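Kit Under Review: The Reser Hand-Held Gripper Pair

Stirberg has started shipping the Reser, a pair of hand-held grippers for labs that want to record a task by hand before giving it to an arm. Han-gyeol Jeon had a set on loan through January and tried it on the cup jobs many of our readers use as a first test: pick up a paper cup, pass it from one hand to the other, work next to a stack in a holder.

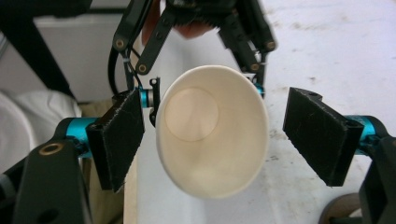

Paper cup held by one gripper, with the padded fingers of the other open on either side.

The kit costs $528 for two grippers, a charger and a hard case. Spare finger pads are sold in packs at $22. Each gripper runs for 68 minutes on a charge, a little short for a full morning of recording, and a second battery is $50.

Jeon's notes on handling are mostly good. The soft black pads hold thin cups without crushing them if you close slowly. They also pick up lint, and Stirberg says to brush them off between sessions.

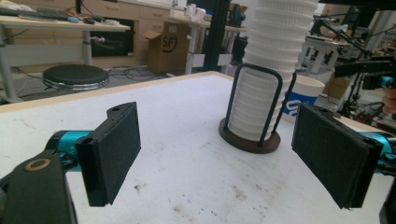
Working close to a tall stack takes some practice. The fingers are wide, and new users tend to bump the holder when they reach past it. Jeon suggests leaving more table space than you think you need and moving the holder back a few inches at a time until it gets in the way.

Recordings open in Prodier without conversion. Mai users need a free plug-in, and it was slow on longer files.

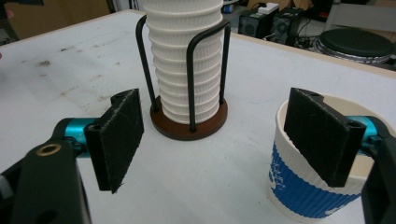 Can the pads be changed without sending the gripper back?
Each pad comes off with the small hex key in the case. Stirberg asks owners to run the zero check again after fitting a new one.

Loan sets can be booked through the Stirberg sales desk for up to 22 days.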